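Astwood Gel Lamp and Starter Kit by Jirnoter

If you've been doing your own nails at home for a while, you probably know the feeling of sitting very still for twenty minutes, waiting for the polish to dry, and then smudging your thumb on the zipper of your jeans. We've all been there! The Astwood is our answer to that, a small tabletop gel lamp that cures a whole hand at once, thumb included, and folds flat enough to live in a bathroom drawer.

Kamlesh Joshi designed the first Astwood for his sister, who kept complaining that her old lamp never reached the sides of her nails. He moved the lights down along the walls, tilted them inward a little, and gave the opening a good wide mouth so you don't have to squeeze your fingers together. We sold 300 of that early version, mostly to friends of friends, and a lot of what people wrote to us about it went into the one you see for sale now.
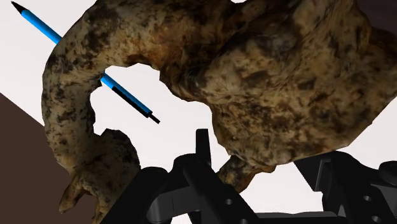
The timer has three settings, and most of our customers stay on the middle one, 60 seconds, for every coat. There's a gentler setting too, called Pace, that starts low and builds up slowly. If you have ever felt that little sting of heat when a thick coat cures — builder gel is the worst for it — start with Pace and see how you get along.

In the kit you'll find the lamp, the power cord, a base coat, a top coat, a glass file, a pack of lint-free wipes and two colors from our Kolulel range. You choose the colors at checkout. Lalit Srivastava, who mixes the shades, is very fond of the smoky plum, and the soft peach is lovely if you like something quiet for work.

A few notes before you order. Use thin coats, even if it means doing three of them. Wipe the base plate after each use, and keep the bottles capped and well away from the lamp while it's on. Gel that touches your skin should be cleaned off before curing, and if you've ever had a reaction to gel polish, please talk to your doctor first.

Price: $249 with the full kit
Lamp only: $200
Extra Kolulel colors: sold singly
Warranty: two years on the lamp
Orders placed after May 14, 2025 come with the longer power cord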